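Pesquisar no fórum Pesquisar Avançada

Lente grande-angular na garra de mão: como comparar duas garras de forma justa?

robo_aprendiz42
8 de abril de 2018

Boa tarde a todos. Peço desculpa pelo meu português, que não é a minha língua materna.

Estou a comparar duas garras de mão, cada uma com a sua câmara montada no corpo. A primeira é a Likia, que já usamos desde novembro. A segunda é a Petek, que chegou há pouco tempo. O controlador é o mesmo para as duas, um Roltis. Quero decidir qual delas fica no laboratório, mas os meus resultados não são coerentes e penso que o erro está no meu método.

O que faço é o seguinte: pego na garra, faço a mesma tarefa (tirar uma peça de uma caixa e pousá-la na mesa) e depois calculo a trajetória a partir do vídeo. Repeti 40 vezes com cada garra. Com a Likia perdi a trajetória em 3 tentativas. Com a Petek perdi em 9. À primeira vista a Likia ganha, mas as tentativas com a Petek foram feitas noutra sala, com paredes muito lisas, e não sei se é correto comparar assim.

As minhas dúvidas são duas. O corpo da garra ocupa uma boa parte da imagem: devo aplicar uma máscara nessa zona antes do cálculo? E as pessoas que estão na sala podem estragar o resultado?

Agradeço desde já qualquer ajuda.

calibra_tudo

Olá. Trabalho com isto há alguns anos e também aprendi português já adulto, por isso não se preocupe.

Primeiro, a comparação que fez não é válida. Mudou a garra e mudou a sala ao mesmo tempo. Repita as duas na mesma sala, com a mesma luz, e alterne: uma tentativa com uma, uma tentativa com a outra. Se fizer primeiro todas com a Likia, a sua mão já vai treinada quando pegar na Petek.

Segundo, a máscara. Sim, aplique. O corpo da garra fica parado em relação à câmara e o programa pode encontrar pontos nele, que parecem muito estáveis mas não dizem nada sobre o movimento na sala. Repare que a máscara tem de ser desenhada para cada modelo. Não use um simples retângulo, porque com esta lente as bordas curvam muito e o retângulo ou corta demais ou deixa metal de fora.

Terceiro, as pessoas. Uma ou outra ao longe não costuma fazer mal. O problema começa quando alguém passa perto da lente e tapa as zonas com textura. Numa parede branca há poucos pontos bons, e o programa fica dependente do teto, dos tubos e dos cantos. Por isso eu deixaria a lente ver bastante teto.

Uma imagem do nosso lado, para ver quanto espaço a garra ocupa:
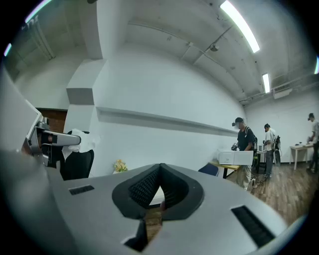
Vista da câmara na garra de mão: o corpo cinzento, com o entalhe em V, enche a parte de baixo.

Neste caso a máscara teria de seguir o contorno do corpo, incluindo o entalhe. Atenção a um pormenor: pelo fundo do entalhe ainda se vê um bocadinho do chão. Eu taparia também essa parte, é pequena demais para ajudar.

fakari_fan

Eu uso a Fakari e nunca fiz máscara nenhuma. Funciona bem. Experimente mudar de garra.

robo_aprendiz42

Muito obrigado, calibra_tudo. Vou desenhar as máscaras e repetir tudo na mesma sala, alternando as garras. À resposta da Fakari agradeço também, mas o orçamento só dá para uma das duas que já tenho. Quando tiver os números novos, escrevo neste mesmo tópico.

Contacto | © Comunidade de ajuda | Voltar ao topo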